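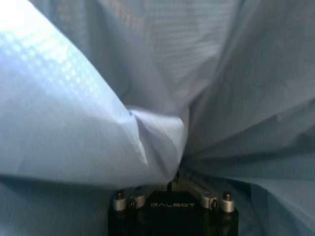

Grarkow players, your patience has paid off!

The winter update goes live at the end of February, and it brings the Eynon expansion with it, free for anybody who already owns the base game. You get 31 new quests, a second harbor town called Clirkside (bigger than the first one, and a good deal grumpier), and the level cap goes up to 100 at long last. Saves from the old version carry over, though Preben Kjærgaard on the design side suggests finishing the lighthouse chapter first, as a couple of the early conversations in Clirkside give away who lit the lamp.

Co-op is still limited to six players. We know, we know, plenty of you wrote in asking for nine, and Eifion Phillips is testing it now on the Jarov map. More on that next month.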